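Search tips and guides Go

Before You Buy a Robot Arm for the Shop or Kitchen: Tips on Budget and Planning

Posted by Vendula Danko, May 24, 2026

I get asked about small robot arms more than I get asked about table saws now. People have seen a clip of one putting cups in a rack and they want one for the back room, the bakery, the sorting bench. I have helped price a handful of these and I'm still not sold on most of them. If you're going to spend the money anyway, these are the things I would check first.

Price the whole bench

The arm is the number in the ad. The rest of the list is the gripper, the mount, a table that doesn't wobble, a computer, a monitor, power supplies, spare cables, maybe a camera, and whatever the seller charges to get it going. When Oľga Mikuš priced a setup for her workshop in Brovov, the mounting plate and bolts alone came to $236, and that was for flat steel with holes in it. Ask for a quote with every line on it. If the seller says "starting from," ask what the last three customers paid.

Measure the space twice, then add the reach

An arm on a table uses up more than the table. It needs room to swing, room for the cables to hang without snagging, and a place for the person running it to stand. Put tape on the floor where the arm can reach and live with the tape for a week. Oľga did this and found that her arm would have blocked the door to the spray booth. Tape is cheap.

While you are at it, plan a second surface for the computer gear. Chargers and keyboards will end up on the work table if they have nowhere else to go, and then you'll be cleaning glue out of a keyboard.

Write down the job in one sentence

"Help around the kitchen" is not a job. "Move clean cups from the tray to the rack" is. If you can't write the sentence, don't order anything. Once you have it, time yourself doing that job by hand for 4 days. Most people who do this find the job takes less of the day than they thought, and that a better rack or a lower shelf would fix it.

I'd also write down what the job looks like on a bad day. Cups lying on their sides. A sponge where the cup should be. A different cup, because somebody broke the old ones. Sellers show the good day.

Ask for a demo with your own things

Pack a box with the actual items and take it with you. At the Visstead showroom I brought two mugs, a dish brush and a wire basket. The mugs went fine. The brush took most of the visit and I was told the next software update would help. Maybe it will, but I wouldn't pay today for what's coming in June.

Watch the person giving the demo, too. If they keep nudging the item into place before each try, that nudging will be your job later.

Grippers and pads are a running cost

Fingertip pads wear. Soft ones wear faster, hard ones drop things. Ask what a set costs, how long they take to ship, and if anyone else makes a set that fits. The Bullix grippers I looked at only take Bullix pads, so you are buying pads from one place for as long as you own it. Put a year of pads in the budget from day one.

Cables belong in the budget too. They get bent thousands of times. Get the price of a replacement set in writing before you sign, because that price has a way of growing afterward.

Count your own hours

Setup takes time and so does every change to the job. Ondrejka, the reseller Oľga dealt with, quoted her $785 for two training visits. Fair enough, but that left out her own time. She kept a notebook and put in evenings for weeks before the arm did anything she'd call useful. If you pay someone by the hour to do this, write that in. If it's you, write it in anyway.

Rent or borrow before you buy

Some resellers rent by the month. Take the shortest term they offer and give the arm the one job from your sentence. Keep a sheet next to it with two columns, one for runs that finished and one for runs where a person had to step in. Don't let the seller fill in the sheet.

Used arms can be a fair deal, but ask for the hours, ask if the controller comes with it, and ask if the software license moves to the new owner. I have seen a nice clean arm sell cheap for exactly that last reason.

Small stuff worth doing

Keep the stop button where you can hit it without leaning over the table.
Get a table with a plain, dull top. Shiny ones can give cameras trouble.
Mark the spot for each item with a bit of tape so you can put things back the same way.
Call your insurance company before delivery day.
Leave a cushion in the budget. I use a quarter of the total and have never had any left over.

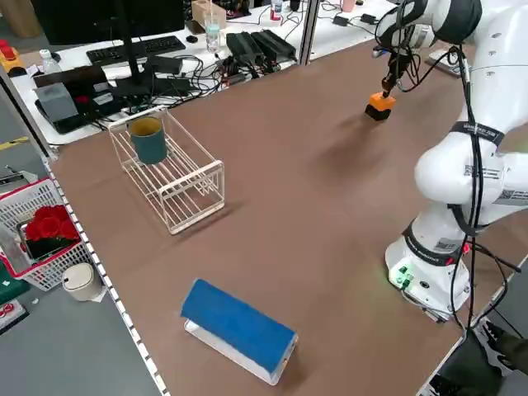 What should I pay for first if I can't afford the whole setup at once?

The table and the mount. A solid bench is useful with or without an arm on it, and you can rent the arm for a month to find out how well it does your job before spending the rest.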